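Calcul numérique, notes de cours
Chapitre 4 : interpolation et ajustement par moindres carrés
Version du 13 juin 2024

Dans tout le chapitre, on dispose de n points (x_i, y_i) dont les abscisses sont distinctes. Les vecteurs x et y sont rangés en colonnes. Les fichiers de données (hesaton.dat et kasness.dat) sont dans le répertoire du cours.

4.1 Interpolation polynomiale

Par n points passe un unique polynôme de degré au plus n-1. Pour trouver ses coefficients, on peut écrire le système de Vandermonde V a = y, où V(i,j) = x_i^(j-1), puis le résoudre avec l'opérateur antislash. La méthode convient pour quatre ou cinq points. Au-delà, le conditionnement de V se dégrade vite et les derniers chiffres des coefficients n'ont plus de sens.

La formule de Lagrange évite la résolution du système. Dans sa forme barycentrique, les poids sont calculés une seule fois et chaque évaluation coûte de l'ordre de n opérations.

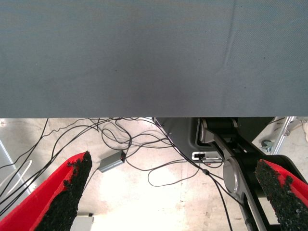 Mirsad Softić demande si l'on ne pourrait pas simplement centrer et réduire les abscisses avant de former V. Oui, et cela améliore nettement le conditionnement. Il faut alors garder la moyenne et l'écart type pour évaluer le polynôme ensuite. Le phénomène de Runge subsiste : sur une grille régulière, les oscillations aux extrémités viennent du choix des noeuds. On prendra des noeuds de Tchebychev quand le choix est libre.

4.2 Ajustement par moindres carrés

Si les données sont bruitées, on cherche un polynôme de degré m avec m < n-1, qui minimise la somme des carrés des résidus. La matrice A a n lignes et m+1 colonnes. Deux voies de calcul :

les équations normales, A'A c = A'y
la factorisation QR, A = QR puis R c = Q'y

La première est plus rapide, mais le conditionnement de A'A est le carré de celui de A. Pour un conditionnement de 100, on passe donc à 10 000. L'antislash appliqué à une matrice rectangulaire utilise QR.
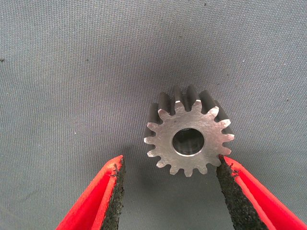 Pignon droit à seize dents.

4.3 Splines cubiques

On raccorde des polynômes de degré 3 en imposant la continuité de la fonction et de ses deux premières dérivées. Il reste deux conditions à fixer. La spline naturelle annule la dérivée seconde aux deux bouts. Le système obtenu est tridiagonal : on le stocke sous forme creuse, ou on le résout par l'algorithme de Thomas.

Pour le fichier kasness.dat, qui contient 314 mesures, une spline passant par tous les points reproduit aussi le bruit.
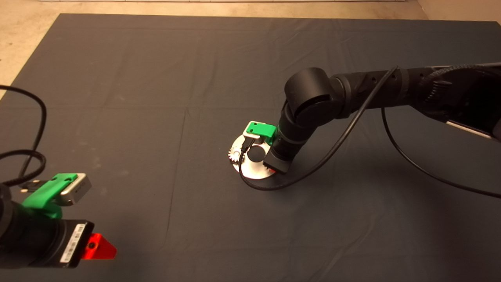 On préférera dans ce cas une spline lissante, avec un paramètre choisi par validation croisée.

Exercices

1. Écrire une fonction bary(x, y, t) qui évalue l'interpolant en chaque élément de t. Traiter à part le cas où t coïncide avec un noeud.
2. Comparer les deux voies du 4.2 sur hesaton.dat pour m allant de 1 à 50. Tracer la norme du résidu en échelle semi-logarithmique.
3. Programmer l'algorithme de Thomas sans former la matrice pleine.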